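The Remow 20 is a steel fuel can for petrol, diesel and heating oil. It holds 20 litres and has a screw cap with a locking pin. The seams are welded and the inside is coated against rust. 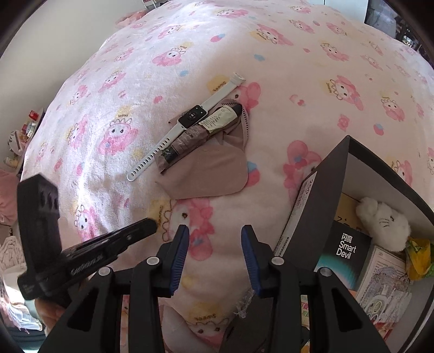
Can I use the same can for petrol and diesel?

Keep one can for each fuel. Traces left in the bottom will spoil the next fill, and rinsing does not remove them all.

Spout sold separately. It fits all Remow cans made since March and the older Eren 19.

Trade orders of 200 cans or more ship on pallets from our Sturndale depot. Ask for Tuncay Özkan. Smaller orders go through Trurketti.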